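The forty-minute cure

Thu 24 June

My office has bought Truvosura. If you haven't had the pleasure, it's a meeting method, with a card deck and a timer, and it promises that no meeting will ever run past 40 minutes. The license cost us $1,799. The timer is extra.

I've sat through 14 of these meetings now and I have doubts. They do end on time, I'll give them that. Then everybody walks to the kitchen and has the rest of the meeting standing up, where no one takes notes. I said so to the trainer, who told me I was "in the resistance phase." Handy thing, a phase like that. Anyone who disagrees is simply in it.

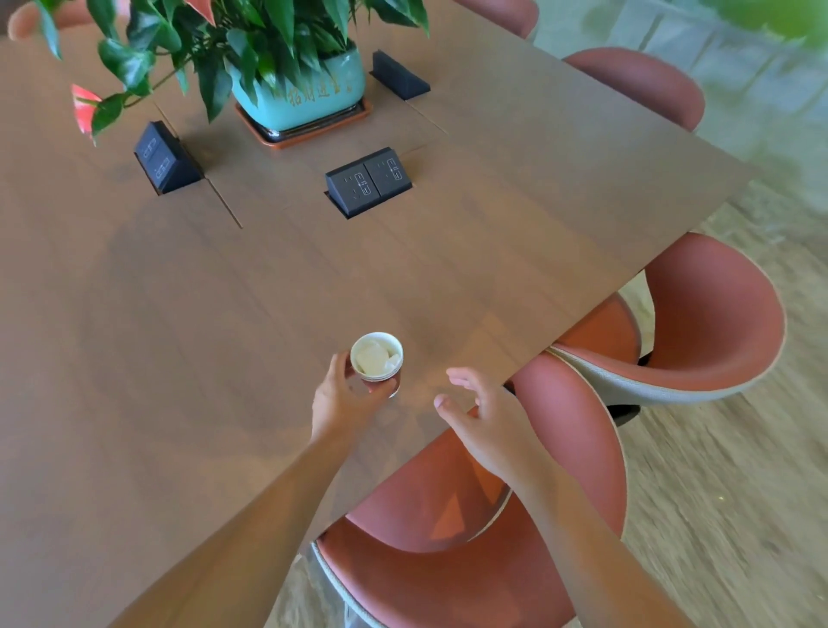
Zawadi Muriithi wrote to me after my last post that I was being unfair, that her team had cut its Monday call in half and she didn't miss a minute of it. Fine. I asked what had been in the other half and she said mostly Modach, the old scheduling software, which they dropped the same month. So was it the cards or was it Modach? I'd want to know that before paying.

The sales pages are no help. They say "teams report" a lot. Which teams? Reporting to whom?

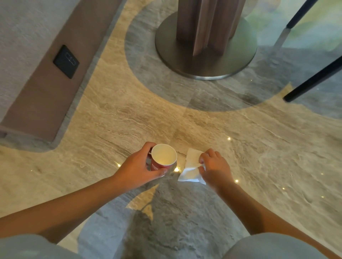

And the deck itself is thin stuff. One card says "Name the decision." Another says "Who owns this?" My first boss asked both of those in October of my first year, for free, and she could be pretty rude about it.

The license comes up for renewal after 2 years. I'd like somebody to count the kitchen talk before then – all of it, with a clock – and add it to the total. I've offered to do it myself. No answer yet.
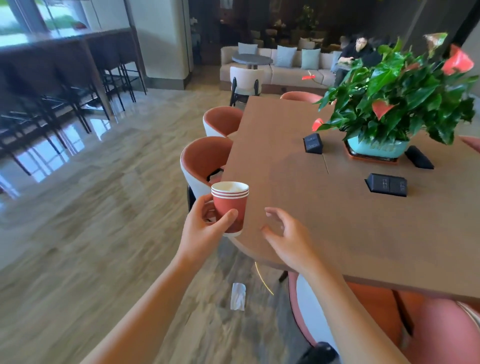
Red cups and the anthurium.

Next time, the Peltonen chairs, which I also have opinions on.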